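Small things are slow

12 December 2022

Since September I have been collecting demonstrations for the Usance project, and I promised to my old colleagues at Durnora that I will write down how it goes. We use a hand-held gripper. A person holds it, does an ordinary task at home, and the recording becomes one example for the policy to learn from.

My part is small objects: jewelry, buttons, keys, things that belong in a box and usually are not in it. At present we have 2,723 recordings, and I kept around 1,000 of them for the first training. The others were too fast, or the hand hesitated too long before closing. At first I deleted every hesitation. Then Ataahua Dunstan, who trains the models, asked me to keep the short ones — the model needs to see how a person corrects a bad approach. So I went back and recovered 62 recordings from the trash folder, which took me one full evening.

A string of beads is the most difficult for me. It changes its shape each time it is put down, so I do not try to start from the same position. I drop it, I take it as it falls, and I begin. For a rigid thing like a key I turn it by hand between the attempts. I also change the room when I can, because the first policy was trained with one desk only and it became lost at any other.

On a good day I finish 34 attempts before my wrist is tired. Next week I want to try closing the lid of a box with the same hand, and I have no idea yet how to label this. 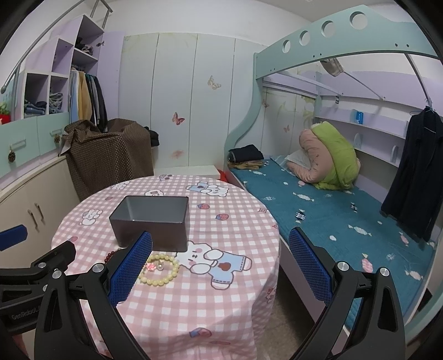 How long should one demonstration be?
For a single pick and place, I stop the recording a moment after the fingers open and move away from the object. If the task has two steps, I record them together and mark the border between them later.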